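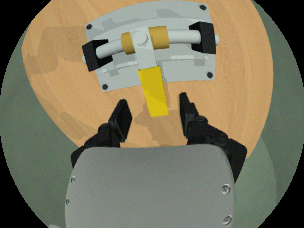
Can a robot do my chores yet? I put that to Hortensia Navarrete over coffee at Clistley, and she laughed for a good while (fair enough!). Her crew at Retamal has spent nine months teaching an arm to work levers, all in simulation so far, and a yellow handle on a lever arm is still a proper day's work. Grab it, follow the curve of the rod, don't yank. My toddler does that to the toaster before breakfast! She reckons up to three years before one gets near a real shop floor, so I'm still on dishes.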